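Reproducing a wrist camera result: sim policy gets nowhere near the reported success with randomized views

Posted in Robot Learning > Simulation and Transfer
Tags: imitation-learning, wrist-camera, evaluation, domain-randomization

castor_lag
Member

I am trying to reproduce the wrist-view ablation from the Radwan report (the one that compares a fixed overhead camera, a wrist camera, and both together on the block pick-and-place tasks). My overhead-only numbers match theirs well enough that I trust the rest of my pipeline. My wrist-only numbers do not match at all. The policy reaches the right area, slows down, and then drifts sideways with the fingers open until the episode times out.

Setup, so that people don't have to ask:

Simulator is Landutura, stock renderer, one shadow-casting light. Parallel-jaw gripper. Camera is mounted behind the palm and looks out along the fingers. Demonstrations are scripted, 2000 episodes, with object pose randomized and everything else held constant. Policy is a plain behavior cloning network with an image encoder and proprioception (joint angles plus gripper width). No history, one image per step. Action is a delta pose of the end effector. Evaluation uses held-out object poses from the same distribution as training.

What I have already checked:

The action normalization statistics are the same at training and evaluation time. I dump them to disk and compare hashes.

The color channel order is the same in both paths. This bit me before.

The camera extrinsics are the ones given in the report's appendix. I read them three times and my transform convention matches the one in the Landutura docs.

Training loss is low and flat, and validation loss follows it. By loss alone the wrist model is better than the overhead model, and that is the part I find confusing. How does a model with lower validation loss fail this badly in rollout?

The report says that wrist-only "degrades gracefully" relative to both cameras. Mine does not degrade gracefully. Has anyone else run this ablation and got the reported ordering? I don't want to start changing the architecture if the problem is in the data or the evaluation.

pinhole_and_sons
Regular contributor
Marked as accepted by the poster

The ordering in the report is reproducible. I have run it in Landutura and in Cetik's fork. Your low validation loss is consistent with your failure, so I would start there.

Validation loss is computed on states the scripted expert visited. Your scripted expert is smooth and deterministic given the object pose. From a wrist view, consecutive frames of a smooth approach are strongly predictive of the next delta, because the apparent motion of the scene and the joint angles together nearly identify the time step within the script. The network can get a very good loss by reading the phase of the trajectory out of proprioception and using the image for a small correction. The overhead model has a harder job matching the expert, so its loss is higher, but what it learns is tied to where the object is.

In rollout the wrist model makes a small error, and now the joint angles and the image disagree about the phase. The training set contains no such states. Drifting sideways with the fingers open is the usual symptom. The predicted gripper command never crosses the closing threshold, as in the demonstrations it only did so at a narrow set of joint angles.

You can test this without retraining anything:

1. Take a trained wrist model and a batch of validation states. Replace the images with images from a different episode at the same time step. Recompute the loss. If it barely moves, the model isn't using the image.

2. Do the converse. Keep the images, shuffle the proprioception across episodes. If the loss explodes, you have your answer.

3. Roll out from states taken out of the middle of a validation episode, with the end effector displaced laterally by a small amount. Plot the first predicted delta against the displacement. A model that has learned to servo will show a line with negative slope. I expect yours will show something close to flat.

If 1 and 2 come out as I expect, there are two fixes that matter and several that don't.

The first fix is noise in the demonstrations. Perturb the expert during data collection and record the expert's corrective action, without recording the perturbation itself as a label. The report does this, but it is described in the section on the controller and not in the section on data, so it is easy to miss. It is applied to all camera conditions. Overhead-only is fairly insensitive to it, and this explains why your overhead numbers match while the wrist numbers do not.

The second fix is dropping proprioception from the input, or at least dropping the joint angles and keeping gripper width. We kept gripper width and removed the rest. Wrist-only recovered most of the gap from that change alone. I would still add the noise.

Things that did not help in our runs: a larger encoder, longer training, color jitter, and random crops. Crops made it slightly worse at the grasp, probably because the fingers are the only fixed reference in the view and cropping moves them.

There is a separate issue which you should rule out before spending compute. Look at the rendered views at the point where the policy stalls. Not the training views, the rollout views. Step through one failed episode and save every frame the policy was given.
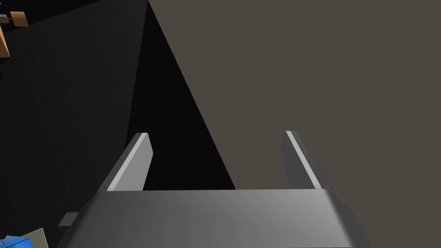

A wrist view stops being informative well before the arm reaches contact with anything. Once a single untextured face takes up a large share of the pixels, a small lateral motion parallel to that face changes almost nothing in that part of the input. What remains is whatever sits at the margins, and the margins are where the target tends to end up once the policy has drifted. A single-frame policy then has no way to recover a target that has left the view. It will output something near the mean action for that appearance.

We logged the projected area of the target in each rollout frame and split the episodes by whether it ever fell to zero after the approach began. Nearly all wrist-only failures were in the group where it did. If you have segmentation output turned on in Landutura this costs almost nothing to log, and I would make it a standard column in the evaluation table. Success rate alone will not separate "could see it and missed" from "could not see it."

For that second class of failure, either give the policy history or give it the overhead view as well. We used 12 frames of history. With that, wrist-only got within the spread of the two-camera model on the single-object task and stayed clearly behind on the clutter task. That agrees with the ordering in the report. I read "degrades gracefully" as a statement about the single-object task, and the authors could have been more careful with the sentence.

One last point on evaluation. Use more than one training seed. The wrist-only condition has much larger seed variance than the other two. We ran 11 seeds and the worst of them looked like a broken pipeline. If you trained only one, you may simply have one of those.

bracket_offset
New member

check your near clipping plane. mine was set too far out and the fingers vanished from the wrist view when the gripper was open, took me a week to find. also make sure shadows are the same in training and eval, I had them off for data collection to save time and on for the videos

tallow_index
Member

I agree with most of the accepted reply but would order the work differently.

Run the lateral displacement test first, before the shuffling tests. Shuffling images across episodes at a matched time step also breaks the match between the object pose in the image and the expert's action, and so a loss increase doesn't tell you whether the image is used for fine correction or only for coarse direction. A model can pass the shuffle test and still fail to servo. The displacement test measures the quantity you care about. Do it at several distances from the object. In our case the slope was healthy far out and went flat close in, and an average over all distances would have hidden that.

I also disagree about color jitter. It did nothing for us either on plain backgrounds, but on the Castuldale scenes, where wall and table shades vary between episodes, training without it cost us a lot. If you evaluate only on the training distribution you won't see the difference. If you intend to go to hardware later, put it in now.

On clutter, one cheap thing that helped: move the camera back along the approach axis and tilt it slightly. Extrinsics copied from an appendix belong to someone else's gripper geometry. If your palm is wider than theirs, it takes up part of the view that in their setup was showing the workspace. It is worth rendering one view with the report's gripper model and one with yours and comparing how much of the table is left. Report both numbers if you change the mount, because otherwise your wrist-only row is no longer comparable with theirs.

I would leave history for last. It hides the other problems. With enough frames the policy can carry on from memory through a bad view, and you'll get an acceptable success rate with a camera placement that should have been fixed.

Comments on the accepted reply

castor_lag
Ran tests 1 and 2 on Friday. Swapping images moved the loss by very little. Shuffling proprioception made it useless. So the model was reading the joint angles. The displacement plot is flat at every distance I tried.

castor_lag
Found the noise injection in the controller section. Recollecting with it now, joint angles removed. I had 2 training seeds before and will run more this time.

pinhole_and_sons
Good. Keep the old checkpoints and run the displacement test on both sets with the same start states. Log the target area as well, even if success goes up.

bracket_offset
was it the clipping plane

castor_lag
No. Checked it, the fingers render at every opening width. Shadows are on in both.

tallow_index
If the new model has slope far out and is flat near the object, that is the view, and more noise in the demonstrations won't change it. Try the mount before you add frames.

castor_lag
Will do. Edited the title to say "with randomized views," which was wrong by the way. The object poses are randomized, the views are not. I can't change it again until the edit lock expires.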